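Notes for Friday, repair evening series, Deltness library
Talk 2: Where spare parts come from

Start with the Brandlow fan. Ask who has thrown out a small appliance in the past year. Wait for hands. Then ask who tried to find a part for it first.

The point to make early is that most small appliances stop over one cheap piece. A switch, a belt, a fuse. The shop price of the piece is low and the trouble is finding out what it is called. Spend time on this. People search by the name of the appliance and get nothing. They should search by the number printed on the part itself.

Read out the Kolon story. The owner wrote to the maker and was told the part was no longer sold. Tài Lý found it listed under part number 1067 in an old dealer catalog, 40 cents plus shipping. The same part had been used in a different model. Pause here for questions, there are usually a few about shipping.

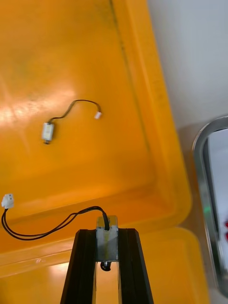
Next, storage. Anyone who saves parts ends up with a drawer they can't use. Label things the day they come out of the machine. Write down the model, the voltage if it is marked, and the month. A bag marked "March, hair dryer" is better than a bag with no label. Parts with no label after a year can go to electronics recycling.

Mention the Mahmoud shop on the corner. They take old appliances for parts and will sell from the back room if you ask at the counter. Cash only. Bring the old part with you.

Safety, keep short. Unplug first. No microwaves and no old TVs at these evenings. Say it twice.

Handout is on page 102 of the binder, copies by the door. Next talk is on sewing machines. Leave ten minutes for questions and stack the chairs after.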